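Zetetti gripper finger set, review after six weeks
Posted 2022-06-12 by Stavros Kneževič

Quick one, have to be out of the shop by closing. Finally got the Zetetti fingers onto both arms at Clurkinton (our shared workshop) and I've been bugged for a writeup. Paid $142 for the pair, own money, no discount.

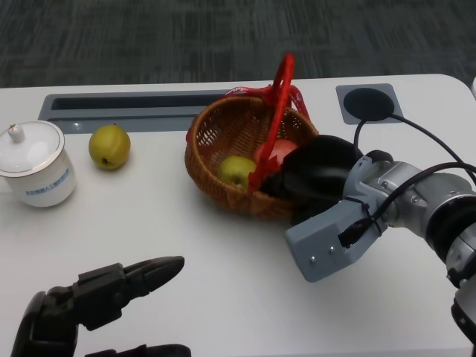
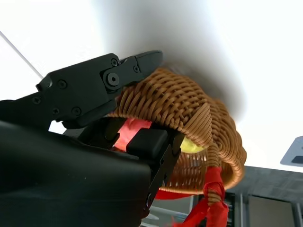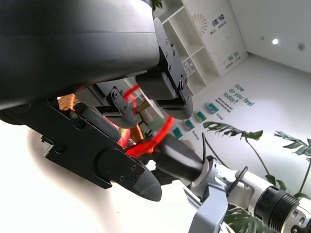

Photos: Austra Paulauskas, Clurkinton workshop

So. Basket tests first. Wicker is a pain. It flexes, it's round, the rim is never where you think it is. Our old Jiltus fingers were hard plastic tips and on wicker they mostly skated. The rubber on these bites. You can close on the rim with much less force, and I dropped the grip current twice in the first week and never put it back up.

Fruit — good. Pears are what I care about, they bruise if you look at them wrong, and at the low setting I get clean skin. Apples fine too. Lemon-size stuff is easy. Anything smaller than a grape, forget it, the pads are too fat.

Cables, so-so. Coiled cable is the worst thing you can hand a two finger gripper and I knew that going in. A loop finds its way in beside a finger and then opening the gripper doesnt help, you have to back the whole arm out slowly. Jiltus was just as bad here. If cables are your main job look at the Vaher hook tips, Austra swears by them, I haven't tried.

Install. Took me most of an evening, should take an hour. The instruction sheet has the pivot bolt going in last. Put it in first, finger tight, then the plate screws, then come back and snug the pivot. Otherwise the plates sit slightly twisted and the fingers meet crooked. Threadlocker not included!! Buy some. I lost a screw into the carpet in week two and that was an hour on my knees with a flashlight.

Recalibrate after. The closed position is different from the old set and mine crunched the pads together pretty hard on first power up. My fault, didnt read.

Noise, no change. Wear, pads on the left are a bit shiny already, right side still like new, but the left does all the dumb jobs. Spare pads are sold seperately and out of stock until August, which bugs me for something that's obviously a wear part. I emailed. Got an answer in 4 days, polite, no help.

Wrist camera view — the fingers take up a lot of the picture. More than Jiltus did. Vision code needed a new mask, Austra did that, 70 lines or so she says, she'll put it up in the shop folder. Ask her, not me.

Would I buy again, yes for food and baskets and general pick up. No for cable work. Four stars out of five, the missing one is for the spare pads.

Questions in the comments, I'll get to them when I can.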